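Questions and answers about our hair masks and oils

Many of you write to us with the same questions, so I collected the answers on one page. If your question is missing, please send it through the contact form and I will add it. Catalina Alarcón, Gellwood hair care

Which product should I start with?

If your hair is dry only at the ends, start with the Trondilska oil. If it feels rough along the whole length, take the Jirkon mask. It is possible to use both, but please try one of them alone for two weeks. Then you will know which one your hair likes.

How do I use the mask?

Wash your hair first and press out the water with a towel. Take a spoon of the mask, warm it between the palms and put it from the middle of the hair to the ends. Leave it for 10 minutes and rinse with lukewarm water. Once a week is enough for most people – with very curly hair you can do it twice.

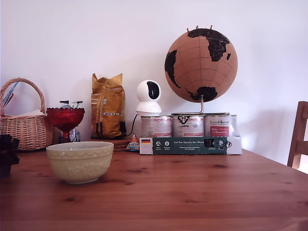

Wicker basket and cream-colored bowl on the pine table

Can I put the mask on my scalp?

I don't recommend it. The mask is rich, and on the scalp it can make the roots flat and heavy. If your scalp is the dry part, a few drops of the oil the evening before washing will do better.

My hair became greasy after the oil. What did I do wrong?

Most probably you used too much. For short hair one drop is enough, for shoulder length two drops, and for long thick hair four. Put it on while the hair is still damp. If you already have too much in, wash once with your usual shampoo, and next time begin with half.

Is it safe for colored hair?

Yes, both products can be used on colored hair. After fresh coloring I wait three days before the first mask.
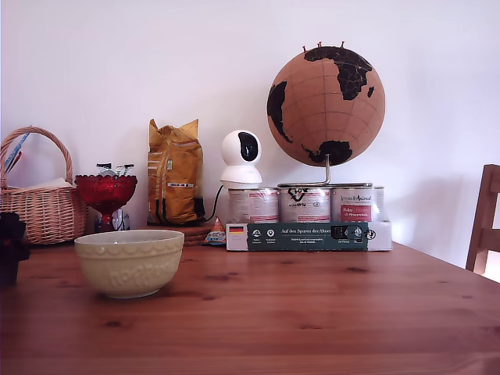
The same waiting time is good after bleaching. For henna I have less experience, so please test on one strand at the back of the head before you continue with the rest.

Do your products have perfume?

The mask has a light smell of almond, which stays in the hair until the next day. The oil has no added perfume. We had a version with orange blossom, but we stopped making it in March.

How long can I keep an open jar?

Six months for the mask and one year for the oil. Keep them closed and away from the sun. Please take the mask out with a clean, dry spoon – wet fingers bring water into the jar and it spoils sooner.

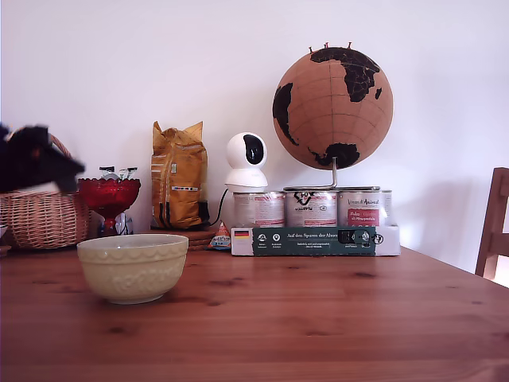
Embossed pattern on the mixing bowl

What sizes do you sell?

The mask comes in a jar of 217 grams, and there is only this size. The oil is in a bottle of 76 ml. A smaller travel bottle is planned for June.

Where can I buy them?

In our online shop, or in the Mansilla store, where you can also smell and touch the testers. Orders which we receive before 2 p.m. are sent the same day.

Can I return a product I have opened?

If it is the first time you buy it, yes. Write to us with your order number and tell us shortly what you didn't like. Gift sets can be returned only unopened.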